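Put the Paper Schedules Back at the Bus Stops

By Jovita Salinas

The frame is still bolted to the pole at Dorko Street. It used to hold a sheet of paper with the times of the 11 and the 94 on it. In March someone from the transit office came by, took the sheet out, and put in a sticker with a square code and the words "Live times on your phone." The same thing happened at nearly every stop in Skatitz that month. I think it was a mistake, and I think it would be cheap to fix.

I ride the 94 to work and the 11 to see my mother. I have a phone and I use it for bus times like most people do. The app is good when it works. I would not want to lose it. My complaint is that the city treated the app as a replacement for the sheet, when the two of them answer different questions.

What a schedule tells you

The app tells me when the next bus is coming. Often it tells me about the one after that. If I want to know how late the 11 runs in the evening, I have to leave the map, open a menu, pick the route, pick a direction, pick a type of day, and scroll sideways through a table that was made for a computer screen. The old sheet had all of it on one side of one page. You could stand there with a bag in each hand and see that the last bus back was at 9:40 and that the buses thinned out after supper.

That kind of knowledge is how people plan. My mother never memorized the schedule, but she looked at it so many times while waiting that she ended up knowing it. She knew she could stay at Cárdenas for a second cup of coffee and still make the next one. Now she knows there is a bus in four minutes, or that there isn't, and she goes early and sits on the bench.

A printed schedule is also a promise of a kind. If the sheet says 7:15 and the bus comes at 7:31, the bus is late and everybody at the stop can say so. If the app says "16 min," the bus is just sixteen minutes away. I don't believe anyone took the sheets down for this reason. It is still what happened. Since spring I have had a harder time saying whether the 94 is running late in general, because I no longer have anything to hold it up against. I could look up the official times at home and write them down. I did, in the end. They are on the inside of my kitchen cabinet.

Who gets left out

The usual answer is that everyone has a phone now. Most people do. Not all of them have data, and not all of them have a charge at the end of a shift. Children who ride to school alone often don't have one, and a lot of parents would like to keep it that way. Visitors have phones but not our app, and the square code on the sticker takes you to a page asking you to download it.

Then there are people who can use a phone perfectly well and don't want to take it out at a dark stop. I am one of those. At Dorko Street the light over the shelter has been out on and off for as long as I've used the stop. I would sooner read a sheet by the headlights of passing cars than stand there with my face lit up, looking down.

I also think about the rain. A wet screen is miserable to use. Paper behind plastic is fine.

The cost

The transit office says printing and posting the sheets took too much staff time, because times change and every change meant a trip to each stop. I take that seriously. It is real work, and the people who did it had other work too. But the schedule changes twice a year here. The crew already visits the stops to empty the bins and wipe down the shelters. Slipping a sheet into a frame that already exists is a short job, and if there truly isn't money for all of them, start with the ones where people wait longest.

The 94 comes every 20 minutes most of the day, so a missed one is not a disaster. The 11 comes once an hour after 6. Missing that one changes your evening. Every stop on the 11 should have a sheet before any stop on the 94 gets one, and I say that as someone who rides the 94 more.

The office also says a paper sheet can be wrong, and a wrong sheet is worse than none. Sometimes it was wrong. There was a winter when the one at my stop still showed the summer times until almost the new year. People crossed out the old numbers and wrote the right ones in pen. It wasn't pretty, but it worked, and it told you that other riders had stood in the same spot and cared enough to correct it. The app is wrong too. It shows buses that don't come. You can't write on it. 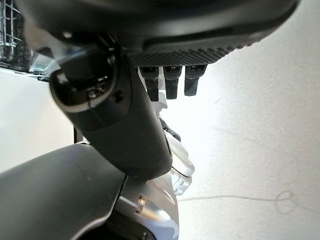
Keeping the old thing next to the new one

I notice the same habit in other places. The clinic stopped handing out appointment cards. The pool took down the board with the lap hours. The hardware store on my block no longer posts when it closes, only an address for its web page. Each time the new way is easier for whoever runs the place, and it is fine for most of the people who use it, and the old way gets dropped the same week. There is seldom a stretch where both are kept going to see who still needs the first one.

I would like that stretch to be normal. When a city brings in a new way of giving people information, it should keep the old one up for a couple of years and ask riders about it at the stops. Asking through the app doesn't count. The survey last fall was sent through the app, and it found that riders were happy with the app.

I'm told the neighboring town of Skilell kept its sheets and added the code in the corner of the same page. I went over to see. The sheet is plain, black on white, with large numbers and a line at the bottom giving the month it was printed. The code is small but it scans. A man at the stop was running his finger down the evening column, and then he walked off toward the shops, I suppose because he saw he had time.

What to ask for

The transit office takes comments by mail and at its front counter. If you write, name your stop and your route and ask for the full schedule on paper, both directions, with the first and last bus of the day easy to find. Ask for a print date on it as well. Leave the app out of the letter or say something nice about it. The people who built it did a decent job, and they weren't the ones who decided to empty the frames.

I sent my letter in about Dorko Street and I haven't had a reply yet. Meanwhile I have copied the 11's evening times onto a card in large print for my mother, and she keeps it in her coat.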